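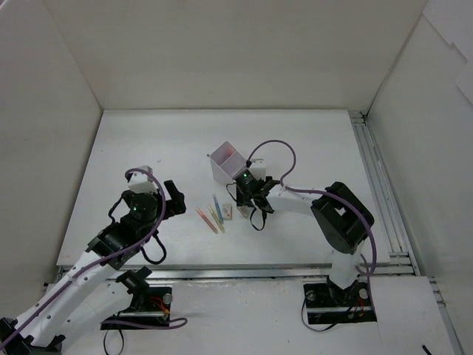
Notes from a small fight card

November 20, 2022

I drove to Stonorport last night for an amateur boxing card at the old Hovon hall. It was my first live show since August, and I went mostly for one bout, the super middleweight semifinal. Tickets were $20 at the door. The hall holds 1,000 and there were maybe a third of that in the seats when the first bell rang. It filled up later.

The semifinal was fourth on the list. The fighter in the red corner trains at the Chantharasri gym and has been on my radar for two seasons. He's tall for the weight and likes to fight behind a long jab. The other kid came from the Haltesora club across the bay, shorter and a lot busier.

Round one went to the jab. Haltesora's guy kept walking straight in and got his head knocked back each time. In the second he started slipping to his left first, and once he was inside he threw to the body and stayed there. I had it even after two. The third was close. Red landed the better single shots, blue threw twice as much, and the judges gave it to blue on a split. I would have gone the other way by a hair, but I was sitting on the far side and half of the body work was hidden from me by the referee's back.

What I keep thinking about is the jab. In round three it came back low almost every time. He was tired and his hand was dropping to his waist on the way home, and that was the opening for the right hand over the top. I had the same problem when I was competing. My coach made me hold a tennis ball under my chin with my left shoulder and shadowbox until I could get through three rounds without dropping it. I hated it. It took most of a winter.

The rest of the card was mixed. Two of the novice bouts were stopped early, both correctly. The women's lightweight fight was the best of the night for pure skill, and I'm sorry it was only three rounds. The heavyweights leaned on each other until the final bell.

A few practical things if you're going to the finals. Parking behind the hall is full an hour before the start, so use the lot by the ferry and walk. The balcony has a better view than the floor seats past row six. The concession stand only takes cash, and they ran out of coffee before the break.

I got home after midnight. Back in the gym tomorrow, light bag work only, my shoulder is still sore.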